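Went through my whole visa packet on Sunday with the checklist Theresia Widmer gave me at the Pernwood newcomers' office, and I'm typing up my comments while I still remember them (her boxes, my rambling!).

- [x] **Passport valid past the end of the permit.** Fine, with 3 months to spare. Theresia would like more, so I'll renew in April.
- [x] **Name spelled the same everywhere.** Oberholzer, the translation people, dropped a letter on my birth certificate. They fixed it for free, but check yours line by line.
- [ ] **Photos.** Still need to get these done. Plain background, no glasses.

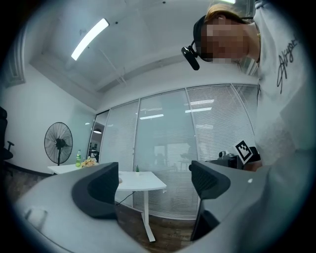 *White sweatshirt, hair pulled back.*

- [x] **Bank statements.** The form wants to see 2,000 in the account on every single statement. Mine dips to 900 on one page, so I added a short letter and the pay stub that came right after.
- [ ] **Job letter.** Naltinon sent one with no signature. Asked again, nicely.
- [x] **Fee receipt.** I paid 80 online and printed the page twice, one for the packet and one for me.
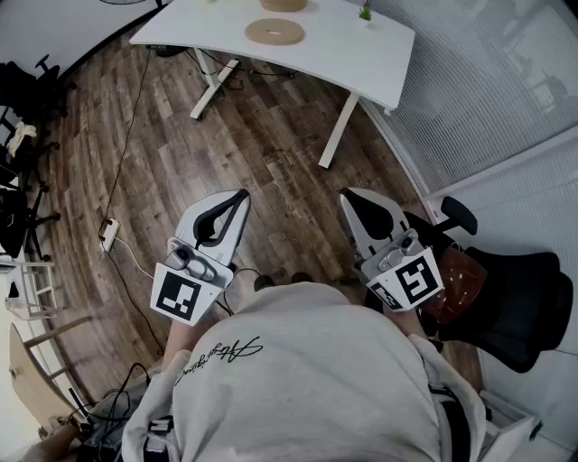
- [x] **Proof of address.** I used the lease. My phone bill still has the old apartment on it, so that one stays home.
- [ ] **Health insurance.** Dronitetti covers me, but the card doesn't show a start date and the office wants one. Waiting on a letter, ugh.
- [x] **Copies in order.** Same order as the form, no staples, paper clips okay.

So three boxes are still open. Theresia says she'll look it all over again once the job letter is in, and I'm not booking the appointment before then.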